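Moving the starter to Ostum

We drove up to Ostum in September with 697 miles on the trip meter by the time we parked. The sourdough starter rode in a jar between the seats with the lid resting on top. I fed it at the Balbridge rest area and again when we stopped for the night.

The water up here is harder than at home. For the first few days the starter rose slowly and smelled sharp, so I went back to feeding it at 7 in the morning and 7 at night. By the end of the week it was doubling again.

Flour was the other problem. The store only carries Noltska bread flour in the 2-pound bag, and it soaks up more water than what I was using. I now mix 600 grams of flour for 2 small loaves and hold back a splash of water until I see how the dough feels.

The kitchen has a marble counter, so I use less flour for shaping. The big bowl lives on the left.

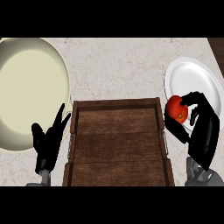
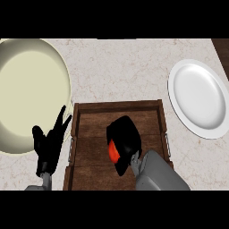
The oven

It's an old Görtz and it runs hot at the back. I turn the loaves halfway through and take them out five minutes early. The bottoms still come out darker than I'd like.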